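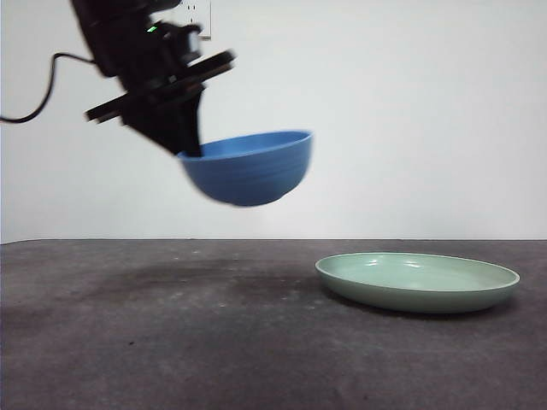 About Flandlow

Bowls, plates, cups, serving dishes. We lend them out, you eat off them, we take them back and wash them. That's the business. Started in Undbridge, still in Undbridge, same street, bigger sink.

Quick version for people who are on their phone in a parking lot: you tell us how many you're feeding and what you're feeding them. We pack it. You pick it up or we drop it off. Scrape the food off, put it back in the crates, done. No washing on your end. Please, no washing on your end. More on that further down.

How it started

Ott Kazlauskienė was cooking for other people's parties out of a rented kitchen and kept running into the same thing. Food for sixty, paper bowls for sixty, soup through the bottom of the paper bowls. So she started buying real ones. Yard sales, restaurant closings, a church basement that was getting rid of everything at once. Kept them in the garage. People at the parties asked if they could borrow the bowls for their own thing next month, and at some point there were more calls for the bowls than for the food.

She quit the catering in May and put a sign on the garage door. Still has the garage, there's a canoe in it now.

The mixed stuff from the early days was fun to look at and terrible to stack. Fourteen different rims in one crate, something always went. We switched over to matching sets bit by bit. A few of the old plates are on the wall by the front counter, and yes people ask to buy them, and no.

What's on the shelves

The bowl we're known for is the Lill. Deep, round bottom, wide at the top. Comes in blue, white and a dark green we don't have a lot of. The blue goes out first every single week, so if you want blue say so when you book and not when you pick up. We own 400 Lills all together, and there are Fridays when the shelf is bare.

What people use it for: chili, ramen, pho, big salads, oatmeal bars, popcorn. One wedding did mashed potatoes in them with toppings down a long table and we still get calls from guests at that wedding. It holds heat ok but it's not a casserole dish. Do not put it in the oven. Do not put it over a flame. Fine for hot soup, that's what it's for.

Then there's the flat stuff. Dinner plates, side plates, a pasta plate with a raised edge that is somewhere between a plate and a bowl and gets booked by people who can't decide. All white. We tried a speckled one for a season and everybody thought it was dirty.

Cups and mugs. Water glasses, short. Coffee mugs, heavy, handle big enough for an actual hand. No wine glasses. We had wine glasses. Try the party places out by the highway.

Serving pieces: platters, big mixing bowls, ladles, tongs, gravy boats (three people a year, all in the same week, book early). Pitchers with lids and without.

Flatware rolled in napkins if you want it rolled. Costs a little more. Ott does the rolling herself and is very fast at it, do not challenge her.

How we pack

Crates. We use Stetar crates for everything now, the hinged-lid kind, with felt dividers we cut ourselves. Bowls go in rim down, with a cloth between each one. Plates stand on edge like records. People always want to lay plates flat and it feels safer but the bottom one takes all the weight when the van hits a pothole, and there are potholes. You've driven Undbridge.

Each crate has a card inside the lid showing what was in it when it left and where it sat. Match the card when you pack up and you're good. If the card gets soup on it, that's fine, we have a printer.

A full crate of Lills is heavy. Lift with 2 people. We mean it even for the guy who says he's got it.

When it all comes back

Everything gets unloaded onto the long table in the back room and looked at one at a time before it goes anywhere near the sink. Bowl comes up, gets turned, rim checked with a thumb, base checked, down again. Chips go in one bin, clean ones go on to wash. If there's a hairline crack it'll usually tell you when you tap it, a good one rings and a cracked one sort of thuds. New staff get a cracked bowl and a good one in their first hour and just tap them until they hear it. Gets annoying for the rest of us.

Then the wash, then the rack, then the shelf by color. Bowls get stacked low, because a tall stack looks great and then someone reaches for the one at the bottom.

Why we'd rather you didn't wash: steel wool. Every scratched bowl we've retired had a nice person behind it who wanted to send it back clean. Scrape it, that's all. If you've got rice or melted cheese in there and it's going to sit overnight, a little warm water in the bowl is great. Dump it before you crate it. Dump it before you crate it!! We had a crate come back with water in every bowl and the felt took a week to dry.

Who we are

Small. Ott runs it, does the buying, answers the phone most mornings. Two people in the wash room, one van, a driver who also fixes the shelving. Extra hands in June and again around the holidays, mostly students from the high school. They get fed. It's a rule from the catering days and it stuck: long shift, hot lunch, out of a real bowl. Usually soup. Whoever's in last makes it, so the quality goes up and down.

We get asked if we're part of a chain. We aren't. Somebody with a similar name rents out tents two counties over, nice folks, they get our calls and we get theirs.

Who borrows from us

Block parties. Funerals, more then you'd think, and for those we move things around so you're not waiting on a slot. Call, don't use the form. Graduation parties. The library's soup supper every winter, which takes nearly every bowl we've got. Offices that got tired of throwing out a bag of takeout containers every lunch meeting. Two daycares have a standing order for side plates and the small mugs.

Also people who just moved and the kitchen boxes haven't shown up yet. We do a little kit for that, one crate, enough for a family to eat breakfast and dinner like humans. Keep it up to 14 days. Longer if the movers are really being awful, just let us know.

No minimum order. If you want six bowls for a dinner on Saturday, come get six bowls.

Breakage

It happens. You're not in trouble. Put the pieces in the paper bag that's in the crate (every crate has one, folded under the card) and tell us how many. First 2 in any order are on us. After that you pay what the bowl costs us to replace, not a fine on top. Don't glue it. We can tell and it isn't safe for food anyway.

Chips count as broken even if they're tiny. A chipped rim cuts lips. So if you notice one on your end, pull it out, don't serve in it, and set it aside for us.

What we do with the ones that are done: chipped Lills go on the table by the door for free, for plants, keys, screws, dog water is a no because of the lip thing. Really cracked ones go to a woman who does mosaic tabletops. She did our counter. Come see it, there's a lot of blue in it.

Visiting

Come by and pick things up and hold them. Photos don't tell you how deep a bowl is or how it sits in your hand, and people order the wrong size all the time. We keep one of everything out on the front shelf. Bring the serving spoon you plan on using if you're fussy about it. Bring the tablecloth too if color matters to you, the lights in the front room are a bit yellow so walk it over to the window.

We open at 8, closed Sundays and Mondays. Parking is around the back, the ramp is there too, and the bell on the back door works if you push it hard. Fridays after lunch are a zoo with everybody picking up for the weekend, so if you only want to look, try a morning.

Booking: phone is best, form is ok, we check the form at lunch and again before closing. Tell us the date, the headcount, what's on the menu, and wether you've got stairs. The stairs matter more than anything else on that list.

Things we get asked a lot

Can I microwave the bowls? The Lill yes, mugs yes, anything with a metal rim obviously no.

Do you sell them? New Lills, sometimes, when we've ordered extra. Ask at the counter.

Can I add more the day before? If they're on the shelf, sure. Blue, probably not.

Do you deliver outside Undbridge? A little ways. Call and say where.

Can my kids come see the wash room? Yes, with closed shoes. Ring first so we can clear the floor.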